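Semora 공개일 시연 기록 데이터 카드

버전 1.2
관리: Semwal 조작 연구팀
문의 담당: Neelam Tyagi
시연 날짜: 2021년 12월 7일 화요일
장소: Hovwood 시험동 1층

개요

Semora는 Hovwood 시험동 공개일에 진행한 채소 담기 시연을 모은 기록입니다. 양팔 로봇이 나무 상자에 담긴 농산물을 집어 장바구니로 옮기는 작업을 다룹니다. 방문객은 안전선 밖에서 시연을 보았고, 희망자는 원격 조작석에 앉아 직접 팔을 움직여 보았습니다. 조작은 Semwal 팀원과 방문객이 번갈아 맡았습니다.

이 문서는 기록을 내려받아 쓰려는 사람과, 공개일에 왔다가 나중에 자료를 찾는 사람을 위해 썼습니다. 설치 방법은 저장소의 INSTALL 파일에 따로 있습니다.

구성

전체 에피소드: 1,871개
방문객이 조작한 에피소드: 390개
조작 세션: 20회
작업 종류: 6종
영상: 머리 카메라, 손목 카메라
기타: 관절 각도, 손 개폐 명령, 작업 지시문(한국어와 영어)

작업 6종은 잎채소 집기, 감자 집기, 고추 집기, 바구니 받치기, 바구니 옮기기, 물건 되돌려 놓기입니다. 한 에피소드에 두 작업이 이어지는 경우에는 먼저 시작한 작업의 이름을 붙였습니다. 작업 이름은 meta 폴더의 tasks 파일에서 확인할 수 있습니다.

시연 장면

머리 카메라(첫째)와 손목 카메라(둘째)

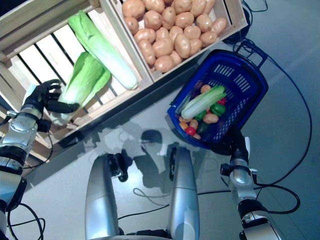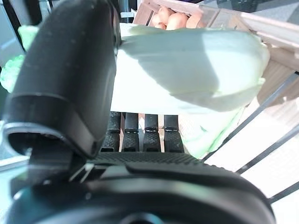
읽는 시간 4분

첫째 장면에서는 왼손이 로메인 상추 밑동 옆에 가 있고, 오른손은 파란 바구니의 아래쪽 테두리를 잡고 있습니다. 바구니에 든 것은 모형 채소입니다. 둘째 장면은 연한 녹색 양배추 잎을 잡은 상태입니다. 손목 쪽 영상은 역광이 강해서 잎 가운데가 거의 하얗게 나옵니다. 색을 기준으로 물체를 나누는 방법을 쓸 때는 이 점을 감안해야 합니다.

진행 순서

오전에는 팀원이 조작하는 시연만 했습니다. 잎채소를 먼저 하고 감자와 고추를 나중에 했습니다. 오후에는 방문객 체험을 받았습니다. 체험자는 조작석에서 짧은 설명을 듣고 연습을 한 번 한 뒤 기록을 시작했습니다. 연습분은 배포본에 들어 있지 않습니다.

체험자에게 가장 어려웠던 작업은 바구니 받치기였습니다. 한 팔로 바구니를 든 채 다른 팔을 움직여야 해서 바구니가 기울어지는 일이 잦았습니다. 오후 중반부터는 받치는 팔의 속도 상한을 낮추었고, 변경 시점은 session_log에 적혀 있습니다. 변경 전후의 에피소드를 섞어 학습할 경우 팔 속도 분포가 둘로 갈라집니다.

수집과 표기

성공 여부는 현장에서 조작자가 버튼으로 표시했고, 이후 팀에서 영상을 보고 다시 확인했습니다. 두 판단이 다르면 나중 판단을 따랐고 원래 값은 label_raw에 남겼습니다. 물건을 떨어뜨린 뒤 다시 집어 넣은 경우는 성공으로 처리하되 retry 값을 1로 두었습니다.

방문객 조작분에는 이름이나 연락처가 없습니다. 조작자 번호도 세션마다 새로 매겼으므로 같은 사람이 두 세션에 참여했는지는 알 수 없습니다. 음성은 녹음하지 않았습니다.

알려진 문제

두 카메라의 시각이 조금씩 어긋난 세션이 있습니다. sync_offset 값을 더해서 맞추면 됩니다.
바닥에 로봇 그림자가 생긴 영상이 있습니다. 배경 제거 결과에 그림자가 남을 수 있습니다.
바닥의 케이블이 머리 카메라에 잡힌 영상이 있습니다.
일부 작업 지시문에서 상추와 배추가 바뀌어 있습니다. 버전 1.2에서 확인된 것은 고쳤습니다.

사용 조건

연구와 교육 목적으로 쓸 수 있습니다. 재배포할 때는 이 문서를 함께 넣어 주십시오. 장비 대여처인 Bromoreo의 이름을 홍보물에 쓰려면 별도 동의가 필요합니다.

변경 내역

1.2 지시문 오류 수정, label_raw 추가
1.1 sync_offset 추가
1.0 첫 공개

다음 공개일은 4월로 잡혀 있습니다. 체험 신청 방법은 일정이 정해지면 저장소 공지에 올립니다. 오류를 찾으면 에피소드 번호와 카메라 이름을 적어 이슈로 남겨 주십시오.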